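Ticket n° 2-16 : main droite Ahonen, prise molle sur les objets souples
Statut : en cours
Ouvert par : banc Punilbridge
Matériel : paire de mains Ahonen, contrôleur Cledano

Bonjour à tous,

Bon, je rouvre le sujet parce que j'ai enfin eu une matinée entière pour comparer les deux contrôleurs, et j'ai des trucs à raconter (c'est un peu long, désolé d'avance !).

Rappel du problème : avec l'ancien contrôleur Cadthorpe, les deux mains fermaient bien, un peu brutalement, mais elles fermaient. Depuis le passage au Cledano, la main droite s'arrête trop tôt dès que l'objet se déforme. Sur du rigide, aucun souci. Sur une peluche ou une éponge, les doigts touchent, le contrôleur croit que c'est gagné, et il coupe l'effort. Du coup ça tient deux secondes et ça glisse dès qu'on lève.

Ce que j'ai déjà essayé :

- Recalibrage à vide des deux mains. Pas de changement à droite, la gauche allait déjà très bien.
- Échange des câbles entre gauche et droite. Le défaut reste à droite, donc j'écarte le câble.
- Retour au Cadthorpe avec la même main droite : le défaut disparaît. Donc la mécanique est bonne, ouf.
- Seuil de contact monté à 14 dans le profil « souple ». Là ça devient intéressant, voir plus bas.

Pour les essais j'ai gardé les mêmes objets que la dernière fois, une tasse, une assiette, une petite citrouille et le cochon en peluche, qui reste de loin le pire client. Il s'écrase, il tourne, et les doigts ne savent jamais s'ils ont trouvé le ventre ou juste du tissu. La consigne est simple : la main droite prend le cochon, la gauche attend ouverte et ne touche à rien. 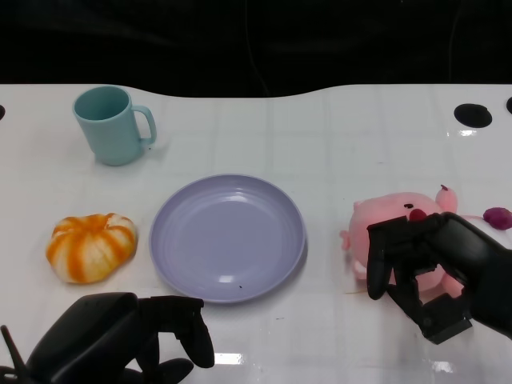 Felicidad Manalastas a répondu dans le fil que, pour elle, le seuil n'est pas le vrai coupable : elle a vu la même chose sur son poste, et c'était le filtre sur le courant moteur qui lissait tellement le signal que le contrôleur confondait un tissu qui se tasse et une prise établie. Elle conseille de laisser le seuil à sa valeur d'usine et de raccourcir le filtre, en commençant par le pouce.

Alors là, merci, parce que je n'avais même pas regardé de ce côté ! J'ai refait une série dans la foulée. Avec le seuil à 14 et le filtre d'origine, la main droite a gardé le cochon au levage 2 fois sur 16. Avec le seuil d'usine et le filtre raccourci sur le pouce seulement, on monte à 14 sur 16. Je m'attendais à gagner un peu, pas à ça. Les deux échecs restants se ressemblent : l'index se pose en travers, il appuie sur le côté, et la peluche pivote avant que le pouce ait fini sa course.

Petit bémol quand même : avec le filtre court, la main fait un bruit de grattement en fin de fermeture, comme si elle hésitait. Rien dans le journal d'erreurs, mais à l'oreille je n'aime pas trop. Le Cadthorpe, lui, ne faisait pas ça. Par contre il serrait tellement fort que je n'osais pas lui confier la tasse, donc chacun ses défauts.

Côté confort d'utilisation, je préfère nettement le Cledano. On change de profil sans redémarrer, les courbes par doigt s'affichent en direct, et la reprise après un arrêt d'urgence est bien plus rapide. Si on règle cette histoire de filtre, je vote pour le garder sur les deux mains.

Ce qu'il me reste à faire :

- Passer le filtre court sur l'index aussi, et voir si le pivotement disparaît.
- Refaire la série sur la tasse (prise par l'anse, puis par le bord), pour vérifier qu'on n'a rien abîmé sur le rigide.
- Enregistrer le bruit et l'envoyer au support Cledano avec le profil exporté.

Felicidad, si tu as encore ton fichier de profil quelque part, je veux bien que tu le joignes au ticket, même si c'est un brouillon. Je laisse le banc configuré comme il est jusqu'à demain 14 h, merci de ne pas remettre le profil d'usine d'ici là !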